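Home Posts Replies Media Likes

Anca Ciobanu

Granstead council has begun its headlight campaign. For the whole of November, anyone driving through the Mumton Road car park can have their lamps checked free by a man in a very large orange coat. I went. I have thoughts.

First thought: the queue. I joined it at half past four, when it was still light, and reached the front in total darkness. I suppose that's one way to test them.

The check takes 3 minutes. They roll a box on wheels up to your bumper, peer into it, and make the noise a plumber makes when he sees your boiler.

My left headlight was fine. My right one has apparently been lighting up bedrooms on the first floor since I bought the car. I would like to apologise to the whole of Stoica Avenue.
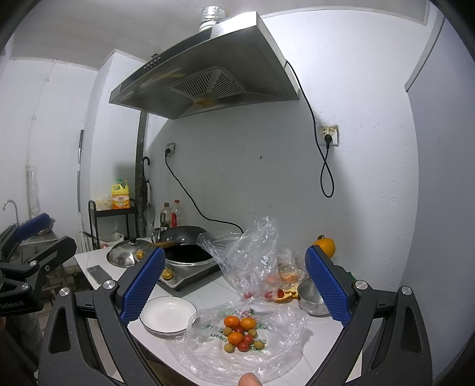 Can they fine you if your lights fail the check? The campaign doesn't hand out fines. You get a yellow slip telling you what's wrong and a leaflet with a badger on it.

The council put the numbers up by the ticket machine. 1,068 cars looked at so far, and 503 with something wrong. So nearly half of us have been driving about either half blind or blinding everybody else, and all of us complaining about the other lot.

The commonest fault is aim. Next is one dead bulb, which the driver "hadn't noticed". I'd feel superior about this if my number plate light hadn't been out as well. Who looks at the back of their own car?

A chap behind me had fitted his own Zulent bulbs, bought online, very white, very proud of them. Wrong sort for his lamps. He was given his slip and argued with the box on wheels for a good while. The box did not budge.

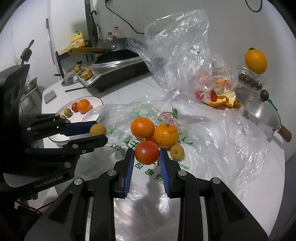

Anyway, back to my right headlight. The orange coat man said there's a little screw behind the lamp and any garage can turn it. He also said I could do it myself against a wall, and then he looked at me for a moment and said any garage can turn it.

The garage did it while I waited. No charge, though I did buy an air freshener out of guilt, so now the car is legal and smells of fake pine.

Drove home down the Granstead bypass last night and could see the road. The actual road! There are 400 yards of it with no white line whatsoever. I had always assumed there was one.

Have written to the council about the white line. Will report back if I get a badger.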